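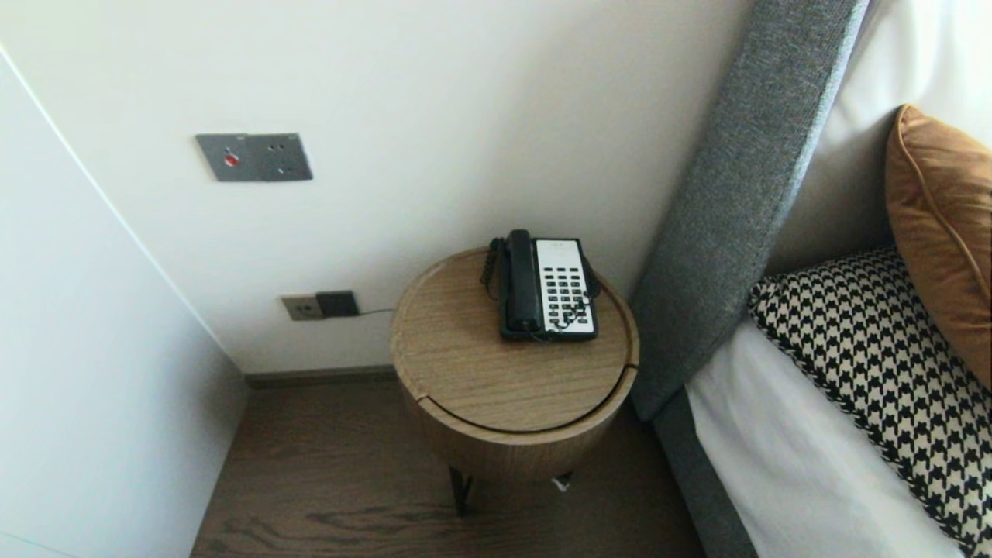

Fig. 1. Bedside table and phone, guest room.

Week 6: Who does the room now?

Okay, hotels this week. I picked housekeeping because most of you have either done it or have a cousin who has, and because the bedside table is a lovely small unit of work to argue over. Surface, phone, drawer, floor underneath. A room attendant does all of it without thinking, usually while planning the next three rooms!

Our case is Berkari, a hotel group with 656 rooms that started trialling Fakimo arms in November. I spent two mornings there with Constanza Aravena, who supervises the floor, and most of these notes come from her (the grumpy bits are mine).
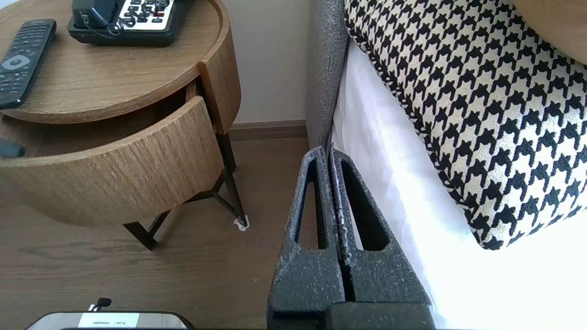 Fig. 2. Gripper at the bedside, with the drawer partly open.

Look at the drawer. On the old task sheet "check drawer" is a single line. For the Fakimo it had to be split up: find the edge, pull, look inside, push shut. Constanza wrote those steps herself, on top of her normal shift, and her job title hasn't changed. Keep that in mind when we get to the Gebreyes reading on invisible labour.

The attendants I talked to weren't much worried about being replaced. They were annoyed about pace. They used to set their own order through a room, and now they work around whatever the arm is up to, so the bed gets done in bits. One of them told me she misses finishing a room (I keep thinking about that). A couple of the younger staff quite like it, mind you, and want the training.

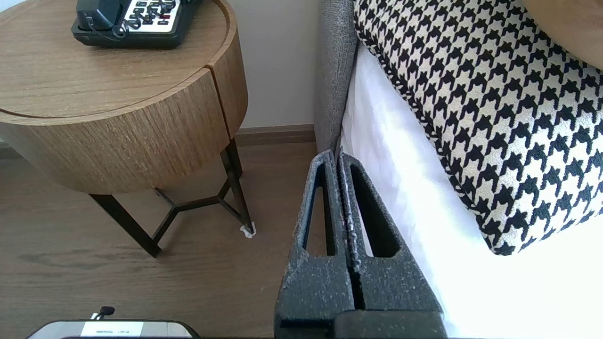
For the tutorial

Bring one task from a job you've had and break it into steps the way Constanza did. Mark the ones you'd happily hand over, and who'd have to check them. Read Gebreyes first, then skim the Esent survey if you've got time. It's long, 2770 responses, so stick to the section on rosters. Max 200 words on your task, please, and bring it on paper.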